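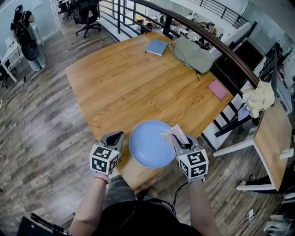
*A checked cloth and a blue plate on a wooden table.*

## Wasps in the roof: Pultness reviews its approach

Householders in Pultness often first learn of a wasp nest when the insects begin to enter an upstairs room. By then the colony may have been growing in the loft for much of the summer, and the usual response is to have it destroyed the same day.

The advisory service at Fostach has asked residents to pause before doing so. Its guidance, first issued in 2020 and revised in December, separates nests that present a risk from those that may safely be left. A nest within 3 metres of a door or an opening window should be treated. One beneath the far eaves of an outbuilding will usually die out with the first hard frosts, and the same nest is not used again the following year.

Where treatment is required, the service recommends an insecticidal dust applied at the entrance hole after dusk. The hole must not be blocked beforehand. Wasps that are shut in will look for another way out, and this may lead them through a ceiling. 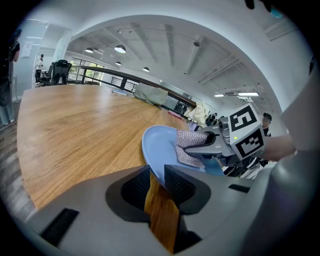

Helmut Bauerfeind takes a stricter view and would have any nest in an occupied house removed, whatever its position, on the grounds that few families can say with confidence who among their visitors is allergic to stings.

The guidance does make separate provision for households with a known allergy, which are advised to arrange treatment without delay. Old nests may be taken down in winter, once all activity has ceased, and gaps in the soffit filled before spring.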